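Forums > Arms and Grippers > Setup and Maintenance > Wrist drifts low after warm-up

Posted 4 January 2025 by tarek_ef

We run one white arm on a kitchen counter, doing sort and clear tasks. Small food items go into a bowl lined with paper towel, then the bowl gets emptied and the next run starts. The arm has 1,520 hours on it. The controller is a Flellel, and the mount is the stock one.

For the first part of a session it places fine. Later on the tip ends up 6 mm lower than the taught height over the bowl. With hard items I wouldn't care. With butter it pushes the block down into the paper and then the fingers come away greasy, and the next pick slips.

I have re-taught the bowl position twice. Both times it was good until the next long session.

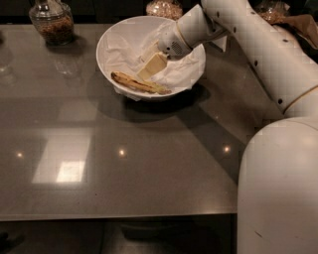 What I've done so far: checked the payload setting, tightened the mount bolts, swapped the finger pads. The joint readings on the controller look the same early and late, so as far as the software knows the arm is where it should be. I'd like to fix this without sending the wrist out if I can.

---

g_ticona wrote:

If the encoders read the same and the tip is lower, something is moving that the encoders don't see. I would look at the base before the wrist. Put a dial indicator on the lowest link, zero it cold, run your normal cycle for 100 picks and read it again. You say you tightened the bolts. Did you use a torque wrench, and what is under the mount?

---

tarek_ef wrote:

No torque wrench, just a hex key. There is a rubber pad under the mount that I put in to cut noise.

---

g_ticona wrote:

Take the pad out. Rubber creeps under load. You reach out over that counter all session and the whole arm leans a little that way.

---

arturo.p wrote:

I don't agree that it's the pad. A pad that creeps would stay crept, and he says it is fine again at the start of the next session. That sounds like heat to me. We had a wrist on an Itard cell that did the same thing. The grease was old, the joint ran hot, and the tip moved as it warmed up. Maker's interval on ours was 2,000 hours but we do it sooner because of the short, quick moves. Feel the wrist housing after a long run.

---

g_ticona wrote:

Rubber recovers overnight, at least partly. I've measured it. And 6 mm is a lot for heat in an arm that size.

---

arturo.p wrote:

Partly, sure. He said it comes all the way back.

---

loubna_b wrote:

You can test both in one afternoon. Run it unloaded, folded up close to the base, just cycling the wrist until it's warm. Then go to the bowl point and measure. If it's low, Arturo is right. If it's on height, pull the pad.

Also, on the greasy fingers, wipe them with alcohol between runs and look at the gripper head while you're there. If it has a grille, food gets in the little holes. A dry soft brush works. Don't use compressed air, it drives crumbs further in. Same goes for any open screw ports along the arm.

---

tarek_ef wrote:

Did Loubna's test. Warm wrist, arm folded the whole time, then out to the bowl: 1 mm low. So there is some heat in it but most of the drop is somewhere else. Pad is out now and the mount is bolted straight down, torqued to the sheet this time. I re-taught the bowl and ran a long session. It finished 1 mm low, same as the folded test.

The head had a fair bit of dried stuff in the grille. Brushed it out.

---

arturo.p wrote:

Fine, mostly the pad then. I would still regrease that wrist early. 1 mm is 1 mm.

---

k_benkirane wrote:

If you want the noise down without the rubber, Kemppainen sells a steel plate with a thin damping layer. It's expensive for what it is. I made my own from scrap plate and it holds height well enough. Re-teach after you fit it, and do the teaching warm.

---

tarek_ef wrote:

Will look at the plate. Regrease is on the list for when the spare pads come in. Leaving the thread open until then.

Contact the moderators | Copyright Bridska Forums | Back to top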